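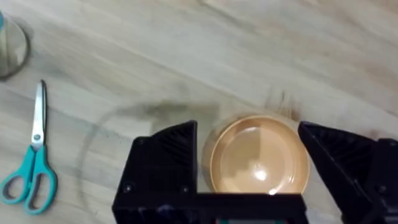
Fallness Drip Kit for Raised Beds and Borders

Home > Watering > Drip and Soaker > Kits

Item 727
In stock, ships from our Werport warehouse

We have been growing tomatoes, beans and a frankly silly number of peppers on this kit for three summers now, and we still get a little excited when we open a new box of it. If you've been dragging a hose around every evening, or running a sprinkler that wets the path and the fence as much as the plants, drip is a lovely change. The water goes in at the soil, slowly, right where the roots are, and the leaves stay out of it.

The Fallness kit covers up to three raised beds of ordinary size, or one long border along a fence or drive. It runs off a regular outdoor faucet. You don't need a pump, and you don't need to dig anything unless you'd like the main line out of sight.

What's in the box

85 feet of half-inch main line
70 push-in emitters
Quarter-inch feeder tubing, one coil
Pressure regulator with a washable filter screen
Faucet connector, standard garden hose thread
Tees, elbows and end caps
Hold-down stakes
Hole punch
Goof plugs (for the holes you punch in the wrong place, and you will punch a few!)

Putting it together

Leave the main line out in the sun for a while before you start. It comes tightly coiled and fights you when it's cold, but once it has warmed up it lies down nicely. Screw the regulator onto the faucet, run the line past your beds, and stake it as you go. Then punch a hole near each plant and push in an emitter, or use a length of feeder tubing where the plant sits farther back.

Leave the end caps off for the first run. Let the water flush through until it comes out clear, then cap the ends and walk the line looking for drips where you don't want them. Most people should have it going in an afternoon, and a small setup takes about an hour.

How long to run it

This depends on your soil more than anything. Sandy ground drinks fast and dries fast, so short runs more often work well. Clay wants a longer, less frequent soak. Push a finger or a trowel into the bed after watering and see how far down the damp goes. For vegetables we like to see it several inches deep. A thick layer of straw or shredded leaves over the tubing makes a huge difference in July, and it keeps the sun off the plastic too.

Works well with

The Jitstead two-dial timer fits between the faucet and the regulator. One dial for how often, one for how long, and that's all there is to learn. Ours goes off at 5:30 in the morning, before the wind picks up.

Motaung clay-soil emitters push into the same holes and let the water out more slowly. Good on slopes, where the standard ones can run off before the ground takes it in.

Winter care

Before the first hard frost, take the regulator and timer indoors, open the end caps and let the lines drain. The tubing itself can stay in the bed. In spring, rinse the filter screen, flush the line and check the emitters for grit.

Good to know

Not for use with hot water or for drinking water. If your faucet has no backflow preventer, add one; many towns require it. Spare emitters, plugs and tubing are sold separately under Parts.

Returns accepted on unopened kits. Missing a fitting? Send us the item number and we'll mail one out.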